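Home Builds Shop Notes Checklists Members Contact

Tabletop Arm Cell, Pre-Run Inspection Checklist with Comments
Posted in September by Ngaio Trevaskis
Plondenine Shared Workshop, bench 4
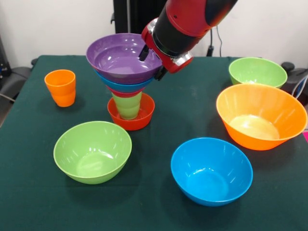
How often does the full checklist have to be done?
Once at the start of every session and again after any change to the gripper, the cable routing or the table position. A restart with nothing changed needs sections 1 and 4 only.

Marks used: OK, FIX (fixed on the spot), OPEN (run allowed, item carried forward), STOP (no run until cleared). Initial each section. Comments below are from the last full inspection. Inspected by N. Trevaskis, second check by T. McPhee.

SECTION 1. POWER AND STOP CIRCUIT

1.1 Main switch off before anyone reaches past the back edge of the table. OK.

1.2 Stop button latches and needs a twist to release. OK. Tested with the arm powered and holding position, then again during a slow move. The arm halted both times.

1.3 Stop button reachable from the operator's seat without leaning over the table. FIX. The button had migrated behind the monitor again. It is now screwed to the bench rail. Please leave it there.

1.4 Arm behavior on loss of power. OPEN. The brakes on the lower joints hold. The wrist sags a little before it settles. Keep hands out from under the gripper when cutting power. Tipene wants to measure the drop before we decide whether it needs a spring.

1.5 Fuse rating matches the label inside the Warkell supply. OK.

SECTION 2. MOUNTING AND STRUCTURE

2.1 Base bolts at marked torque. OK. Paint marks lined up on all of them.

2.2 Stand does not rock when pushed at shoulder height by hand, power off. OK.

2.3 Table located against its floor stops. FIX. One stop had worked loose and the table had crept toward the wall. Reset and rechecked against the taught home position.

2.4 Covers and housings seated, no cracks. OK. Hairline scratch on the upper cover, cosmetic, already logged by Maxine Prendergast.

SECTION 3. CABLES

3.1 Full sweep of the arm at reduced speed with someone watching the cables only. OK. Nothing pulled tight.

3.2 Loose or hanging cable behind the table. OPEN. A thin black cable hangs down the wall and ends in a small plug or connector just above the back edge of the table. It needs a clip. Until it has one, no taught positions behind the orange bowl.

3.3 Looped cables at the sides of the table kept outside the arm's reach. OK at present. The white and blue ones on the right get checked every session, even when the arm has not been used in between.

3.4 Strain relief at the wrist. OK. Replace the tie wraps when they go chalky.

SECTION 4. GRIPPER

4.1 Fingers clean, no grease, no tape residue. FIX. Wiped down with alcohol.

4.2 Finger screws tight. OK.

4.3 Grip force limit set in the controller and confirmed by readback. OK. Limit is 22 N for all plastic tableware. The stacking script used to load its own value at startup and overwrite this one. Ebony Kereama removed that line. Confirm the readback after the script loads, never before.

4.4 Rim grip, one finger inside and one outside. OK. The purple bowl at the top of the stack was used for this. On wide bowls the outside finger must meet the wall before the force ramps up, otherwise the bowl gets dragged sideways and takes the stack with it.

4.5 Pinch point between finger and palm marked. OPEN. Label ordered.

SECTION 5. WORK SURFACE AND PARTS

5.1 Cloth smoothed and secured. OPEN. The green cloth still shows faint wrinkles. Acceptable for slow runs. A fold under the bottom bowl tilts everything above it, so run a hand over the stack area before placing the first piece.

5.2 Stack stable before the arm approaches. OK with a note. The current order puts a small red-orange bowl at the bottom, the green cup standing in it, and then bowls getting wider up to the purple one. That is top-heavy by design, for testing placement. Maximum approach speed over this stack is 300 mm/s, and slower is better.

5.3 Plastic parts only. No glass, no ceramic, nothing with liquid in it. OK.

5.4 Clearance between the standing pieces and the stack. OK. The orange cup on the left has open cloth between it and the stack. Hold at least that spacing if you rearrange.

5.5 Glare on bowl interiors. OPEN. The large orange bowl and both front bowls throw highlights. If the vision script reports a false edge, move the lamp and leave the threshold alone.

SECTION 6. PEOPLE

6.1 One operator, named on the sheet, with a hand free for the stop. OK.

6.2 Eye protection for anyone inside the taped line. OK.

6.3 No runs after 7 p.m. without a second person in the building. OK.

CARRIED FORWARD

1.4 wrist sag (Tipene)
3.2 clip for hanging cable (me)
4.5 pinch label (Maxine)
5.1 cloth, try clamps along the side edges
5.5 lamp position

Result: run allowed at reduced speed. Full speed stays locked out until 3.2 and 1.4 are closed.

Added after second check, T. McPhee: agree with all of the above except 2.2. I would like that push test done with the arm fully extended as well. Will add it as 2.5 on the next print of the sheet.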